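Equipment planning for handheld gripper data collection

Equipment planning for handheld gripper data collection is the process of choosing, pricing and scheduling the hardware needed to record manipulation tasks with gripper tools carried by people. It covers the grippers, the cameras mounted on them, storage, spare parts and the places where recording is done. Planning of this kind is usually carried out before a robot arm is bought, and in smaller organizations it may replace the purchase of an arm for the first budget year.

Background

Early budgets for robot learning work were built around the arm. The arm, its controller and its mounting table took up most of the money, and recording was limited to one room. Handheld grippers changed the order of spending. An operator holds a tool with the same fingers that will later be fitted to the robot, and a camera on the tool records the view from the wrist. The same tool can be carried from a kitchen to a bedroom without moving a workstation.

The change also moved costs from one column to another. Capital spending went down, while operator hours, travel, battery replacement and data storage went up. Planners who treated the handheld tool as a cheap arm often left these items out.

Items in a typical budget

The gripper is normally bought as a set that includes the body, the finger linkage, the fingers and a camera mount. Parallel-jaw designs driven by a pair of linkage arms are common. Rigid fingers cost less than molded soft ones and last longer, but they are less forgiving on thin or loose material.

Cameras are listed separately because they are replaced on a different cycle. A wide-angle lens is preferred for household work, as it keeps both fingers and a large part of the surroundings in view. The strong curve this gives to straight edges is corrected in software or left as it is, depending on the training method. Lenses of the same model should be bought together, and each one calibrated on arrival.

Storage is the item most often set too low. Video from every tool is kept in its original form until it has been checked, and a second copy is held elsewhere. Memory cards, card readers and a labeled case for each operator are small costs that cause long delays when they are missing.

Spare parts lists usually include fingers, finger pads, linkage pins, mount screws and at least one complete gripper. Pins and joints should be inspected for play at the end of each recording week, as a loose joint changes the distance between the fingers and makes recordings from different tools hard to compare.
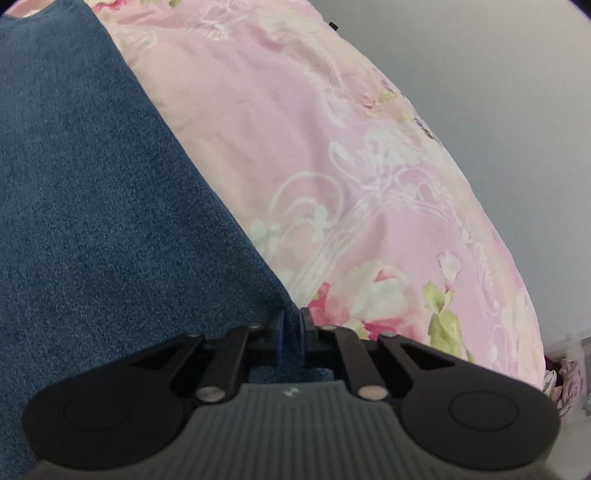 Household fabrics call for a separate line in the plan. Bedding, towels and clothing vary in thickness and friction, and a finger that picks up a fleece blanket may slide on satin. A project that intends to cover bed making, folding or laundry has to set aside money for a range of textiles, for washing them between sessions and for shelves or bins to keep them in. Finger pads wear unevenly on heavy fabric and collect lint, so cleaning supplies are ordered along with the pads.

Worked case: the Skistomitz program

The Skistomitz program was a home-task recording effort that published its planning sheets for other groups to use. It began with a request for two fixed arms and a test room. After the first estimate the request was withdrawn and replaced with a plan for 48 handheld grippers, to be shared among operators working in ordinary homes.

Two suppliers were asked for quotes. Sudeck offered a complete set, with gripper, mount and camera, at $2,892. Ghoneim offered the gripper and mount at $2,052 and left the camera to the buyer. The lower price was attractive, but the program would have had to source and calibrate cameras itself, and its staff hours were already committed. It chose the Sudeck set for the main order and bought Ghoneim bodies later as training units, fitted with cameras already in hand.

Delivery took 70 days from the signed order. The program used the time to write its task list, find homes and train operators on borrowed tools. The planning sheets note that the lead time for replacement fingers was not asked for in the first round of quotes and had to be settled afterward.

Rental and leasing

Some suppliers rent handheld grippers by the month. Ultasance, a leasing firm, includes repair and calibration in its fee and requires that tools be returned with their original fingers. Rental suits short projects and trial periods. For work lasting more than a year, purchase is generally cheaper, provided that someone on staff can do basic repairs.

Lease terms differ in how they treat wear. Scratches on the body are normally accepted. Bent linkage arms, cracked lenses and missing pins are charged to the customer. Buyers are advised to record the condition of each unit when it arrives.

Scheduling

Orders are usually split into a pilot batch and a main batch. The pilot batch is used to find problems with grip width, weight and camera angle before the larger sum is spent. Operator comfort is checked at this stage, as a tool that is acceptable for ten minutes may be tiring over a full session.

A plan should also state when the robot arm will be needed. Recordings made by hand have to be tested on a real machine, and an arm ordered too late leaves the data unused. Many plans place the arm order at the midpoint of the recording period, with the gripper interface confirmed in writing by both suppliers.

See also

Robot end effector
Imitation learning
Total cost of ownership
Equipment leasing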